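Bistano Countertop Water Filter
Set-up guide, section 4: First fill, flushing and cartridge changes

Read this section before you connect the filter to your tap. The leaflet in the box says the whole job takes "minutes." Plan on longer than that, mostly for the flush.

What you need
An adjustable wrench, a dry towel, a bucket, and the rubber washer from the small bag. There are two washers in the bag. The thinner one is for older taps and will leak on a modern one however hard you tighten it.

4.1 Fitting the adapter

1. Unscrew the aerator from the end of your tap. If it won't move, wrap it in the towel before using the wrench.
2. Check for an old washer stuck up inside. Pull it out.
3. Seat the thick washer flat in the adapter.
4. Screw the adapter on by hand until it stops, then a quarter turn more.

CAUTION: Do not use thread tape on this joint. Plenty of people online recommend it. The washer makes the seal, and the tape only keeps it from sitting flat.

NOTE: The adapter is sold as "universal." It doesn't fit pull-out spray taps, and we would not trust the conversion rings sold to get around that.

4.2 First flush

1. Put the cartridge in with the arrow pointing up. Turn it clockwise until it clicks.
2. Run cold water through the filter into the bucket for 8 minutes.
3. Throw this water out or give it to the yard. Gray or black specks are carbon dust from the cartridge.
4. Turn the water off, wait a moment, and check the adapter and both hose ends for drips.
5. If the water is still cloudy, flush again for the same time. If it is cloudy after a third flush, return the cartridge.

CAUTION: Cold water only. Hot water damages the filter material, and you won't see or taste the difference right away.

4.3 What the filter does and doesn't do

The standard cartridge improves taste and cuts down the chlorine smell. It doesn't soften water. It won't stop scale in your kettle, whatever the store display told you. It doesn't make unsafe water safe to drink. If you have a private well, get the water tested by a lab first and choose equipment from the results.

Be wary of the free test kits with color strips. Many of them change color in perfectly good water, and the kit tends to come with a coupon.

4.4 When to change the cartridge

The indicator light is a timer. It can't measure anything in the water, and it turns red after the same number of days in a house of one as in a house of six. Go by use and flow instead.

1. Write the fitting date on the cartridge label.
2. Once a month, time how long the filter takes to fill a one-quart jug.
3. Change the cartridge when that takes 45 seconds or more, or after six months, whichever comes first.
4. Press and hold the button for 4 seconds to reset the light.

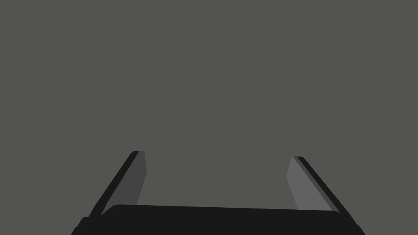 Shu-fen Wei wrote in to say that six months is too generous for her building, where the pipes are old and the flow drops off by the end of the fourth. Fair enough. Take the six months as an upper limit and believe the jug.

NOTE: Rinsing or baking a used cartridge does not renew it.

Replacement cartridges are part number 146. The Sinitz cartridge clicks into the same housing, but we have not tested it and make no claim for it.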